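Unit 3: Preparing a Manuscript for Print and Digital Sale

Reading before class: the Wurneleo format sheet, both sides. Bring a full draft of your own or the practice file (Grolwood, a short romance in two parts).

3.1 Trim size and page count

Trim size is the finished width and height of the printed page. It is set before any layout work. A change of trim size moves every line break in the book, so page references, the contents page and the spine width all have to be redone.

Page count is a result of trim size, type size, margins and line spacing. The practice file runs to 520 pages in its first setting. That is long for a paperback romance and will raise the unit cost. Students should try two other settings and record the page count for each.

Inside margins grow with page count. A thick book does not open flat, and text set too close to the gutter is hard to read. 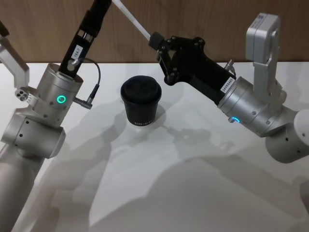
Two arms at a white table, with a small black cup between them.

3.2 Styles

Every paragraph in the source file carries a named style. The minimum set is:

Chapter title
First paragraph (no indent)
Body
Scene break
Front matter

Do not indent with tabs or spaces. Do not use blank lines to push a chapter onto a new page — use a page break before the chapter title. Files built with blank lines may look right on paper and fail on a phone, where the reader sets the type size.

Scene breaks need a visible mark. A blank line alone is lost when it lands at the bottom of a page. Geagea, the layout tool used in the lab, has a setting for this under Paragraph.

3.3 Front matter and series data

Order for this course: half title, title page, copyright page, dedication, contents. In fiction the contents page may be left out of the print edition. The digital edition keeps it as a linked list.

Series title and volume number are entered in their own fields. They are not typed into the book title. The Fleltby catalog used for the exercise holds 1,978 records, and over 3 percent of them have the volume number in the wrong field. Those records do not group with the rest of their series in a search.

3.4 The book description

The description is sales copy. It names the main character, the problem and what is at stake, and it stops before the ending. In romance, both leads are normally named in the first two sentences. Limit one question per description. Strings of questions read as filler, and the store page may show only the first few lines before the reader has to click.

Keep the heat level clear. Readers of adult romance and readers of sweet romance shop in different categories, and a mismatch leads to returns and low ratings.

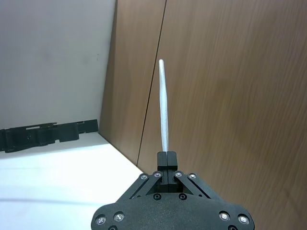 3.5 Proof stage

Order one printed proof. Read it on paper, with a ruler under the line. Check in this sequence: running heads, page numbers, chapter openings, scene breaks, then the text itself. Mark errors by page and line. Corrections are made in the source file and both editions are exported again — never fix one export by hand.

Assignment

Submit the styled source file, one print export and one digital export by Friday. Attach a table with the three page counts from 3.1. Late files are marked down one grade step.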